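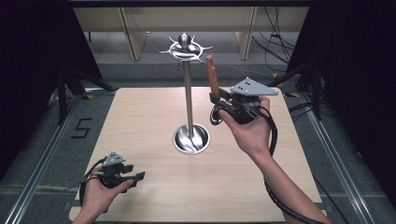 Station 5, with the knife in the right-hand gripper and the left one free

So I finally got to go on the Obura open afternoon in Laltlow, and I spent most of it parked at one station! The tour takes you past the big stuff first (two Udero arms behind a fence, very shiny, very loud), but what I wanted to see was how they keep the small hand-held gripper stations going.

Each one is simpler than I expected. There's a square wooden top, a utensil stand with a steel cup and a fancy spiky crown on the rod, and a pair of black grippers on cables, one for each hand. Every gripper has a little gray triangular plate on top with dark holes in it, and our guide said those plates get more care than anything else in the room. They're wiped before every shift, and if one gets knocked even slightly the station is shut down until it's been checked again. The check takes 24 minutes. I asked if anyone ever skips it and got a very firm no.

Cables are the other headache. They loop back along your forearm, and the bend right behind the gripper is where they wear out. Obura used to buy them ready made from Stonesell, but now they make up their own with a bit of extra length, and the log on the wall had the last set at 295 hours before it was swapped. The jaws get changed sooner, at 167.

I got a turn at the end, and wow, picking up a knife by its wooden handle is so much harder than with your own fingers. My wrist was tired in no time.

Parking is free behind the building, and the next open afternoon is in July. Wear flat shoes, there are rails and cables on the floor.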